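June, way past midnight

I should be asleep but my brain is still running laps, so I'm writing this in bed with my laptop balanced on my knees and a bag of pretzels that I swore I wasn't going to finish. It's finished.

So. Robotics project. We have a name now! After two weeks of calling it "the thing," we are officially Team Monus, which Wálter came up with and which means nothing at all, he just liked how it sounded when he said it in a movie trailer voice. Phúc wanted something with "claw" in it. Phúc was outvoted. He's been writing CLAW on the corner of every sheet of paper he touches, so I guess we'll see how official the name really is.

The class part of this is simple enough on paper. Each team picks a small everyday job, records people doing it by hand with the grippers, lots and lots of times, and then at the end of the summer you find out if the arm can learn it from your recordings. Most of the teams went for stacking or folding. We picked picking up a ball and putting it down where it's supposed to go, and I remember being kind of embarrassed about it when we had to say it out loud in front of everybody, like, oh, wow, a ball. I am not embarrassed anymore. I have so much respect for balls now. They roll! They roll when you breathe near the table! You come in a tiny bit crooked and it shoots off and you're on your hands and knees under somebody's chair.

We had the room from lunch until they kicked us out, and the plan was 80 good recordings by the end of the day. Xuân Châu made a chart. I love her charts. She had boxes for good, bad, and "ask Phong," and the "ask Phong" column filled up so fast she had to start writing sideways in the margin.

My first hour was terrible, I'm just going to put that down so I remember it. I was squeezing way too hard. I had this idea that a firm grip was a good grip, like a handshake, and every time I closed the fingers all the way the ball would pop out the front. Phong Trương came over and watched me do it maybe five times without saying anything, which was so much worse than if he'd said something, and then he told me to slow down right before I touch it. Not after. Right before. Close like you're falling asleep, he said. I don't know how a person closes like they're falling asleep but I tried it and something in my wrist kind of got it before I did.
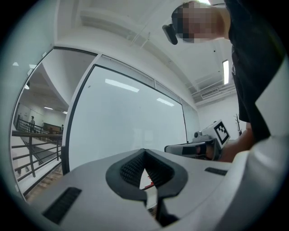
The grippers up close, and then the ball between the fingers, in the second one.

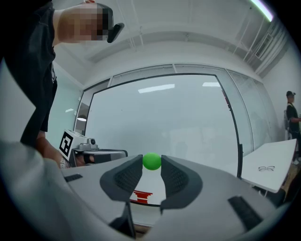
I sent those two to the team chat when I got home with way too many exclamation points. Chiến Thân wrote back that the grab is only half of it, and that I should go look at how I let go, because on his whole first batch he'd been opening up too high and the ball dropped and bounced and he had to throw out 20 of them. So then of course I lay here thinking about my letting go. I'm pretty sure I do it too. I think I get so happy about having picked the thing up that I stop paying attention for the second half. I asked him if a little drop was okay and he said a little drop turns into a robot that throws things. Great, thanks, sleep well everybody.

He's right, though. It's the part I keep forgetting about this whole project, that whatever lazy little habit I've got is going in there with the rest. If I hesitate, it learns hesitating. Wálter has this thing where he wiggles the gripper a little before he goes in, like a golfer, and we were all laughing at him until Xuân Châu pointed out that we're going to have an arm that wiggles like Wálter. He tried so hard to stop after that and it got worse. He'd hold perfectly still and then his whole shoulder would do it.

Other stuff from today, so I don't lose it:

The markers on the cubes have to stay in view. I already knew this, it's on the very first handout, and I still kept covering mine with my other hand when I got tired. Phúc started saying "marker" in a flat voice every time I did it, and by four o'clock he didn't even have to look up.

Batteries. We need a better system than "is that one charged?" "I think so." It was not charged.

We lost a bunch of time to an argument about where the starting spot should be. Phúc wants the ball in the same place each time so we get clean data. Xuân Châu wants to move it all over the table, since nobody in real life puts a ball down on a piece of tape for you. I went back and forth and ended up on her side, mostly. Phong wouldn't settle it. He told us to do some of each and see what we'd learned by August, and then he went off to get a coffee, and I think he was enjoying himself.

The Cosgrove team came up in conversation again. They're the ones who won last year with the dish towel, and supposedly they've already got all their recordings done and are training. I don't know if I believe it. Wálter does, and he got gloomy about it for a while and had to be given snacks. Their team is twice the size of ours, for one thing, and for another thing I saw one of them in the hallway at Trostley before break and she looked exactly as tired as I feel.

Final count on the chart: I'm not writing it down. It wasn't 80. Xuân Châu says it's fine, we've got 4 more sessions before the checkpoint and we only really got good in the last part of the afternoon, and I'm choosing to believe her because she's the one with the chart. My last few in a row all went in the "good" column, no questions for Phong, and she drew a star next to them. A real one, with the lines crossing. I'm a grown adult in a college class and I was so proud of that star I took the long way to the bus so I could call my mom and tell her about it. She asked what the ball was for. I said it's for picking up. She said, and then what? and I said, and then you put it down, and there was this long quiet on the phone and then she asked if I was eating enough.

My hand hurts, by the way. Right at the base of the thumb. I'm going to ask if I can switch to the left for part of next time, although then I'd be starting over from zero with the popping out and the crawling under chairs. Maybe I just stretch more. Chiến says he runs his under hot water, so I tried that before bed and it did help a little, and also I got water all over the bathroom floor.

Things to bring: tape (the blue kind, the other kind leaves gunk), a spare ball, my own charger with my name on it, a sweatshirt for that freezing room, pretzels. And I told Wálter I'd make him a playlist, since his theory now is that the wiggle will go away with slower music. I said I'd do two hours of the sleepiest stuff I own. Phúc has asked to be on headphones.

Okay. Laptop closing. I have to be up at seven.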